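The Trial Month

November, Saturday reading
14 shares | 2 comments

The man from Zestia rang the bell at Levside at eight in the morning. He put the two arms on my mother's kitchen table, gave me a paper to sign and said that the trial lasts 20 days. If we did not like them, the firm would take them back to Sudport and we would pay only the transport.

My mother did not come out of her room. "I cooked for 50 people at the Cárdenas wedding," she said through the door. "I don't need a machine to warm an aubergine."

So I started the lesson alone. The booklet advised to begin with one vegetable, one plate and the small oven.

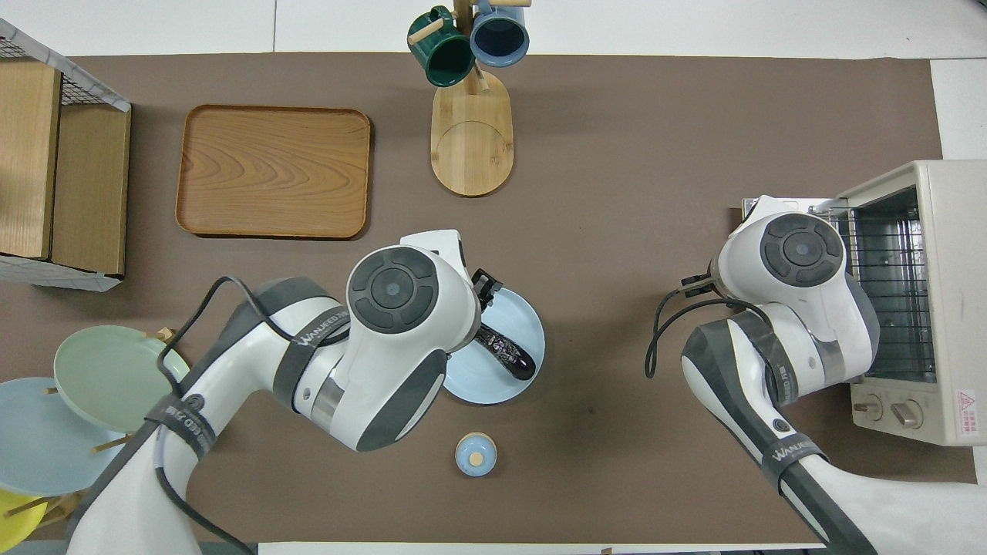
Emiliano Tovar
Short fiction writer

I had put her two mugs on their wooden tree, the dark green one and the light blue one, because the booklet said that familiar objects help. It did not say whom they help. The oven was open. The left hand stopped over the blue plate, close to the aubergine, and I held my breath like a father at a school play.

Then I heard the slippers.

She stood behind me for a long time. She looked at the black fingers, and after that at the little jar with the lid.

"Has it put salt?" she asked.

"I don't think it knows about salt, Mamá."

She pulled out a chair and sat down in front of it, very straight, as she used to sit with me when I could not learn my tables.

"Then write to these people," she said, "and ask them for another week."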